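Suchbegriff eingeben Suchen

Kategorie: Projektberichte / Arbeit und Automatisierung

Januar, von Neelam Kanaujia

Liebe Förderer bei Prorance,

seit unserem letzten Bericht ist bei Owino viel passiert, und ich erzähle gern etwas ausführlicher davon. In den vergangenen 6 Wochen haben unsere Kolleginnen und Kollegen aus der Hauswirtschaft 425 Durchgänge mit den Handgreifern aufgenommen, 209 davon allein beim Aufräumen und Falten. Ashok Dwivedi, der früher die Frühschicht geleitet hat, weist inzwischen die Neuen ein und macht das mit einer Geduld, die ich nur bewundern kann!
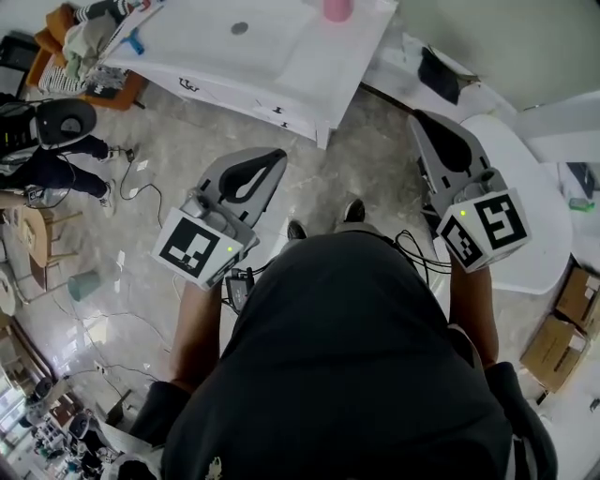
Arbeit mit den Handgreifern, von oben gesehen.

Natürlich gab es auch Sorgen. Geeta Shakya fragte gleich in der ersten Runde, ob sie sich hier selbst wegtrainiere, und wir haben lange darüber gesprochen. Vereinbart ist nun, dass bis zum Ende der Förderung alle Stellen bleiben und die Aufnahmezeit voll als Arbeitszeit zählt. Mühsam sind weiterhin die Kabel und das Gewicht in den Handgelenken (nach 80 Minuten wird deshalb gewechselt).

Als Nächstes möchten wir die Wäscheräume in Timthorpe einbeziehen. Kusum Yadav stimmt den Schichtplan dafür gerade ab, den Entwurf schicken wir Ihnen am Montag.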